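에케로(Ekero) 놀이 테이블, 그레이 마블 무늬
포케섬(Forketham) 상점 > 가구 > 거실·놀이방 테이블

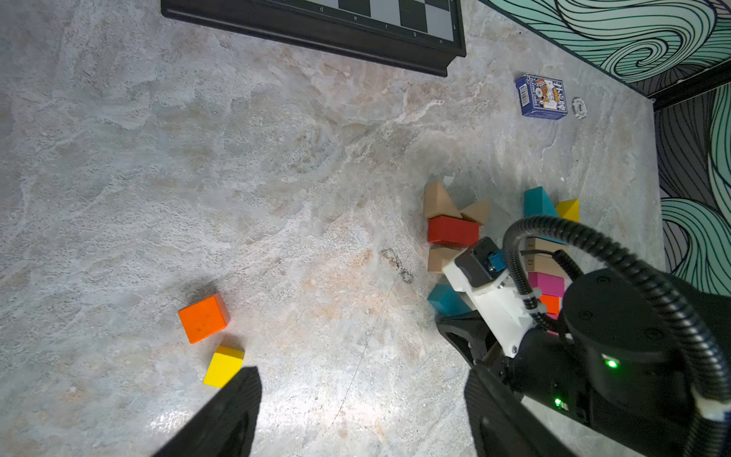
에케로 그레이 마블 상판과 발티스 물결무늬 패널. 체스판, 카드, 칩, 나무 블록은 별도 상품입니다.

상품번호 2975
상판 길이 183cm / 폭 874mm / 높이 64cm
적립 포인트 2,975점
조립 필요 (성인 두 명)

안녕하세요, 포케섬에서 가구를 고르고 상품 글을 쓰는 퀴바 스캔런(Caoimhe Scanlon)이에요. 저희 가게 단골분들은 아시겠지만 저는 테이블 얘기를 시작하면 좀 길어져요. 이번 건 특히 길어질 것 같으니까 치수만 필요하신 분은 위에 있는 숫자만 보고 가셔도 괜찮습니다. 그래도 무늬 얘기랑 높이 얘기는 읽고 주문하시면 좋겠어요. 문의가 제일 많이 들어오는 두 가지거든요!

에케로는 저희 집 거실에서도 쓰는 테이블이에요. 팔려고 들여놓은 게 아니고, 8월에 견본이 들어왔을 때 제가 먼저 한 대를 샀어요. 그전에는 식탁에서 밥도 먹고 체스도 두고 애들 블록도 쌓았는데, 저녁 차릴 때마다 두던 판을 통째로 들어 옮기는 게 너무 싫었어요. 옮기다 보면 꼭 비숍 하나가 옆 칸으로 가 있고, 그게 원래 어디 있었는지를 두고 또 한참 얘기하게 되고요. 그래서 밥은 밥상에서, 놀이는 놀이 테이블에서 하자고 정했고, 그렇게 산 게 이 테이블입니다.

무늬 이야기

바탕은 회색이고 그 위로 옅은 흰색, 베이지, 아주 희미한 분홍기가 도는 결이 지나가요. 이 분홍이 모니터에 따라 잘 안 보일 수 있는데 실제로 보면 은근히 따뜻합니다. 저는 처음에 회색 상판이라고 해서 사무실 책상 같으면 어쩌나 걱정했어요. 막상 거실에 놓으니까 베이지 소파하고도 잘 붙고, 짙은 색 마루 위에서도 튀지 않더라고요.

대리석 '무늬'라는 점은 꼭 기억해 주세요. 통대리석이 아닙니다. 가끔 전화로 돌의 원산지를 물어보시는 분이 계신데, 돌이 아니라서 드릴 말씀이 없어요. 무늬의 방향은 제품마다 조금씩 다르고, 결이 진한 쪽을 지정해서 주문하는 건 안 됩니다. 두 대를 나란히 붙이실 때도 결이 이어지지는 않아요. 이어져야만 마음이 편하신 분이라면(저도 그 마음 압니다) 단색 상판 쪽을 보시는 게 나아요.

빛을 받으면 상판에 은은하게 윤이 돌아요. 거울처럼 비치는 정도는 아니지만 창을 마주 보고 앉으면 카드 앞면이 살짝 번들거려 보일 때가 있어요. 저희 집은 창을 옆으로 두고 놓았더니 괜찮아졌습니다. 천장 조명이 아주 밝은 집이라면 조명 바로 아래보다는 한 뼘쯤 비켜서 놓아 보세요.

높이 64cm, 왜 이렇게 낮냐는 질문

일반 식탁보다 낮아요. 일부러 그렇게 고른 거예요. 판을 내려다보면서 하는 놀이는 테이블이 조금 낮아야 어깨가 편하고, 초등학생이 앉아도 팔꿈치가 자연스럽게 올라와요. 블록을 높이 쌓는 아이라면 서서도 쓸 수 있고요. 대신 어른용 식탁 의자를 그대로 밀어 넣으면 허벅지가 답답할 수 있어요. 팔걸이가 있는 의자는 거의 안 들어간다고 보시면 됩니다. 저희 집에서는 등받이 없는 낮은 의자 네 개를 쓰고, 제 동생은 올 때마다 방석을 깔고 무릎을 꿇고 앉아요. 본인은 그게 제일 편하대요.

노트북 작업용으로 사시려는 분들도 계시던데, 저는 권하지 않아요. 한 시간은 괜찮고 두 시간째부터 목이 뻐근합니다. 제가 이 글을 쓰면서 해 봤어요.

크기, 이 정도면 얼마나 올라가나요

길이가 183cm라 두 가지 놀이를 한꺼번에 펼칠 수 있어요. 저는 이 점이 제일 좋아요! 한쪽에서는 체스를 두고 다른 쪽에서는 카드를 치거나 블록을 쌓아도 서로 팔이 안 부딪혀요. 테두리가 두꺼운 체스판은 보기보다 자리를 꽤 차지하는데, 그런 판을 올려도 옆이 넉넉히 남습니다. 잡은 말을 늘어놓을 데가 있다는 게 이렇게 쾌적한 일인지 몰랐어요.

폭은 874mm예요. 마주 앉은 사람 쪽으로 팔을 뻗어 카드를 건네기에 무리가 없는 폭이고, 어린아이는 건너편 끝까지 손이 안 닿습니다. 그래서 형이나 누나가 완성한 걸 지키고 싶으면 건너편에 두면 된다는 장점 아닌 장점이 있어요. 큰 전략 게임, 그러니까 지도를 펼치고 개인 판까지 네 개씩 까는 종류는 네 명이면 꽉 차고 다섯 명이면 음료를 바닥에 두셔야 해요. 저는 옆에 작은 스툴을 하나 놓고 컵은 전부 거기로 보냅니다.

설치하기 전에 종이테이프로 바닥에 크기를 표시해 보시길 꼭 부탁드려요. 의자가 뒤로 빠질 자리까지 같이요. 현관문과 복도 폭도 재 주세요. 상판은 나뉘지 않고 한 장으로 갑니다. 엘리베이터가 작은 건물이라면 대각선으로 세워서 들어가는지 미리 보셔야 하고, 계단으로 올려야 하면 주문 메모에 층수를 적어 주세요.

벽 패널도 같이 물어보셔서

테이블을 벽에 붙여 쓰실 분들이 자주 물어보시는 패널은 발티스(Valtis) 물결무늬예요. 청록, 민트, 흰색, 아주 짙은 남색 선이 휘휘 돌아가는 무늬인데, 회색 상판 옆에 세우면 방 분위기가 확 달라져요. 저는 원래 무늬 있는 벽을 무서워하는 사람이거든요. 벽지 고를 때도 늘 흰색 중에서 제일 흰 걸 골랐고요. 그런데 이건 테이블 주변에만 두르니까 부담이 덜했고, 방 구석이 놀이 자리로 딱 정해지는 느낌이 나서 좋았어요.

모서리 자리에 두실 거면 두 면을 모두 둘러도 예쁩니다. 다만 좁은 방에서 두 면을 다 두르면 눈이 바쁠 수 있으니 한 면부터 시작해 보세요. 패널은 테이블에 포함되어 있지 않고 따로 주문하셔야 해요. 테이블과 패널을 같이 주문하셔도 출고 창고가 달라서 도착일이 다를 수 있습니다. 패널만 먼저 와서 당황하셨다는 후기가 있었는데, 그분은 결국 패널을 먼저 세워 두고 일주일을 구경하셨대요.

패널과 상판이 만나는 자리에는 어두운 틈선이 보입니다. 완전히 한 몸처럼 이어지는 가구가 아니니까 참고해 주세요. 저희 집에서는 이 틈으로 카드가 한 장씩 미끄러져 들어가려고 해서, 카드놀이는 벽에서 좀 떨어진 쪽에서 해요.

블록 얘기도 조금만

저희 가게 나무 블록은 아바시(Abbasi)에서 들여옵니다. 나무색 삼각 블록에 빨강, 청록, 노랑 조각을 섞어 놓으면 회색 상판 위에서 색이 정말 잘 보여요. 아이들이 정리할 때도 뭐가 남았는지 금방 찾고요. 전에 쓰던 갈색 식탁에서는 나무색 조각이 자꾸 숨었거든요. 저녁에 치웠다고 생각했는데 아침에 팔꿈치로 하나씩 발견하는 생활이었어요.

세모난 조각을 뾰족한 쪽이 위로 가게 세우는 걸 저희 둘째가 아주 좋아해요. 지붕이라고 했다가 산이라고 했다가 상어라고 했다가 매일 바뀝니다. 블록을 통째로 쏟으면 소리가 꽤 커요. 아파트에 사시는 분들은 얇은 펠트 매트를 한쪽에 깔아 두시면 좋습니다. 저는 매트를 반만 깔고, 반은 그냥 상판 그대로 써요. 체스판은 매트 없이 두는 게 덜 흔들리더라고요.

카드와 칩

카드는 상판 위에서 잘 미끄러지는 편이에요. 돌릴 때는 아주 신나는데, 바닥에 붙은 카드를 손톱으로 집어 올릴 때는 조금 답답할 수 있어요. 새 카드일수록 그래요. 가장자리까지 살짝 밀어서 집으면 되니까 금방 익숙해지시긴 할 거예요. 칩을 쌓아 두는 건 문제없고, 던지는 분이 계신 모임이라면 역시 매트를 추천합니다. 저희 아버지가 그런 분이세요. 칩을 꼭 튕겨서 내셔야 게임을 한 것 같다고 하셔서 이제는 말리지 않고 매트를 깔아 드려요.

관리 방법

물을 꼭 짠 부드러운 천으로 닦고 마른 천으로 한 번 더 닦아 주세요. 저는 저녁마다 이렇게만 해요.
연필 자국은 흰 지우개로 살살 문지르면 됩니다.
유성펜, 도장 잉크, 매니큐어는 바로 닦아야 해요. 하룻밤 두면 자국이 남을 수 있어요.
거친 수세미와 연마제는 쓰지 마세요.
뜨거운 냄비를 바로 올리지 마세요. 컵받침은 꼭 쓰시고요.
무거운 판이나 상자는 끌지 말고 들어서 옮겨 주세요. 밑면에 모래알이라도 하나 끼어 있으면 가는 선이 생깁니다.

밝은 회색이라 짙은 얼룩이나 머리카락은 눈에 잘 띄어요. 대신 과자 부스러기나 먼지는 결 사이에 묻혀서 덜 보이는 편이고요. 저는 이걸 장점으로 칩니다만, 깔끔하신 저희 시어머니는 단점이라고 하셨어요. 두 의견을 다 적어 둡니다.

조립

상자는 두 개로 옵니다. 긴 상자에 상판이, 작은 상자에 다리와 나사, 육각 렌치가 들어 있어요. 바닥에 담요를 깔고 상판을 엎어 놓은 다음 다리를 하나씩 끼우세요. 나사는 네 다리를 모두 느슨하게 끼운 뒤에 마지막에 한꺼번에 조이는 게 좋아요. 저는 처음에 하나씩 꽉 조였다가 마지막 다리가 안 맞아서 다 풀고 다시 했습니다. 설명서 둘째 장에 그렇게 하지 말라고 쓰여 있었는데 안 읽었더라고요.

뒤집을 때는 반드시 두 분이 같이 해 주세요. 다리를 잡고 비틀어 세우면 연결부가 상할 수 있으니 상판 양 끝을 잡고 한 번에 들어 올리시면 됩니다. 바닥이 고르지 않은 집을 위해 다리 끝에 높이 조절 발이 달려 있고, 손으로 돌려서 맞추시면 돼요. 조립하고 한 달쯤 지나면 나사를 한 번 더 조여 주세요.

자주 받는 문의

밥을 먹어도 되나요?
드셔도 됩니다. 다만 높이가 낮아서 국물 있는 음식은 좀 불편해요. 저희 집에서는 피자까지만 허락이에요.

접을 수 있나요?
접히지 않습니다. 접이식을 찾으시는 분이 많아서 알아보고는 있는데, 흔들림이 마음에 드는 걸 아직 못 만났어요.

서랍이나 수납이 있나요?
없어요. 아래가 비어 있어서 뚜껑 있는 납작한 정리함을 밀어 넣고 쓰시는 분이 많습니다. 정리함을 사실 때는 의자를 넣을 자리를 남겨 두세요.

다른 색도 나오나요?
지금은 그레이 마블 하나입니다. 흰 바탕 마블을 내 달라는 요청은 공급처에 전달했어요. 들어오게 되면 이 페이지에 올릴게요.

체스판이 테이블에 붙어 있나요?
아니요, 올려놓고 쓰는 별도의 판이에요. 칸 옆에 알파벳이 적혀 있는 판이라 기보를 처음 배우는 아이한테 좋습니다. 말을 부를 때마다 손가락으로 e칸, f칸을 짚어 가면서 하니까 저희 첫째도 금방 배웠어요.

모서리가 뾰족한가요?
걸음마 하는 아기가 있는 집이라면 모서리 보호대를 붙이시는 걸 권해요. 투명한 것도 있는데 저는 회색이 덜 눈에 띄더라고요.

매장에서 볼 수 있나요?
네! 포케섬 매장 안쪽에 한 대 조립해 두었어요. 앉아 보고 가세요. 카드도 꺼내 드립니다. 오시는 길에 방 치수를 적어 오시면 제가 같이 봐 드릴 수 있어요.

배송과 반품

재고가 있을 때는 주문 후 영업일 기준 사흘 안에 출고합니다. 연말 전에 받으시려면 11월 29일까지 주문해 주세요. 그 뒤로 들어온 주문은 새해에 차례대로 보내 드려요. 배송 기사님이 출발 전날 전화를 드리니까 모르는 번호라도 받아 주시고요.

상자를 열기 전이라면 반품이 간단해요. 조립한 뒤에는 단순 변심 반품이 어려우니, 상판을 꺼냈을 때 무늬가 마음에 드는지 먼저 보시고 다리를 끼워 주세요. 배송 중에 모서리가 찍혔다면 조립하지 마시고 상자와 찍힌 부분을 함께 찍어서 보내 주시면 됩니다. 나사나 높이 조절 발이 모자란 경우에는 우편으로 바로 보내 드려요.

포함된 것
상판 1, 다리 4, 나사와 렌치, 높이 조절 발, 설명서

포함되지 않은 것
의자, 벽 패널, 체스판, 카드, 포커 칩, 나무 블록, 매트

함께 보실 만한 상품
발티스 물결무늬 벽 패널
아바시 나무 블록
펠트 매트 (회색, 남색)
낮은 스툴 2개 묶음

더 궁금한 점은 상품 문의란에 남겨 주세요. 상품번호 2975를 같이 적어 주시면 제가 빨리 찾을 수 있어요. 답은 평일 오전에 몰아서 달고 있습니다.

퀴바 드림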